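Teaching by demonstration (robotics)
Print | E-mail this page

Teaching by demonstration – showing a robot a job instead of coding it. Two main ways. By hand: the operator takes hold of the arm and moves it. By remote control: the operator works a leader arm or hand controllers, and the robot follows. Joint angles and gripper postion get recorded along with camera video.

Packing is a common task. Cables are harder than rigid parts, they bend and snag, and two arms are often used.

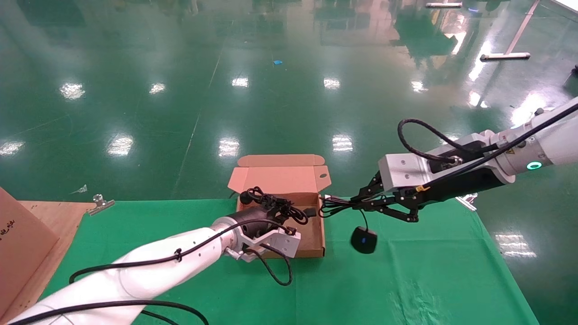
Number of demonstrations varies a lot. The Clirport set has 1110 runs, Pemier only 103. Catriona Lamont of Limine argued that 20 clean runs beat a big messy set – disputed. Bad runs usually get thrown out, tho some groups keep them and label them.

Hand guiding is cheap but the operator's arms can block the cameras. Remote control avoids this, takes longer to learn.

See also: Paterson method

Last edited August 31, 2019 | Contact | Copyright | Back to top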